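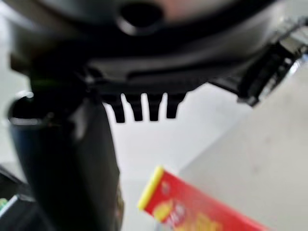 The e-book of Plimgate is losing its scene breaks when it goes through the Drerken converter. In the printed novel there is a small ornament between scenes, and in the review copies there is nothing at all, so one scene runs straight into the next. The ornament is four short black bars in a row with even gaps and squared-off ends, much like the four black teeth against the white in the photo. It was drawn by our designer and placed as a picture in the manuscript file.

Ticket opened: 04/06/2018
Opened by: Catinca Iordache, Husar
Product: Drerken converter, e-book output
Priority: high

Steps to repeat
Open the manuscript in the converter. Choose e-book, default settings. Open the result on any reader and go to chapter 2. The break after the letter from the solicitor is missing. All the later ones are missing too. Chapter 1 is fine.

What we have tried
Saved the manuscript again under a new name. No change.
Converted to PDF instead. The ornaments are there.
Removed the cover picture. No change.

A reviewer has already written to say she took the narrator in chapter 7 for the wrong sister. She thought it was a deliberate trick and was quite complimentary, but the review is going to mention it and we would like to send her a corrected copy first.

Reply from Radu Mocanu, support
Thank you for the files. I get the same result here. Chapter 1 uses the ornament as a picture in its own paragraph. From chapter 2 on, the picture sits in a paragraph with the style "Blank line", and the converter drops blank lines by default. Please go to Settings, Layout, and untick "Remove empty paragraphs", then convert again.

Reply from Catinca Iordache
Done. The ornaments are back in all chapters, but there is now a large gap before each chapter heading, and on a phone the heading of chapter 7 is alone on a screen. Leopold Fankhauser, who typeset the print edition, says the author used empty lines to push the headings down.

Reply from Radu Mocanu, support
In that case tick the box again and change the style of the ornament paragraphs. Search for "Blank line" and replace it with "Scene break" wherever there is a picture. I have done this in the copy attached. Please check it against the print edition before you send it out – I have only looked at the first few chapters and the last one.

Reply from Catinca Iordache
Checked all the way through. Breaks are right and the gaps have gone. The new file went to the reviewer this afternoon. Could the converter give a warning when it drops a paragraph with a picture in it?

Reply from Radu Mocanu, support
I have passed that on to Florin Dumitrescu as a separate request. Closing this ticket.

Status: solved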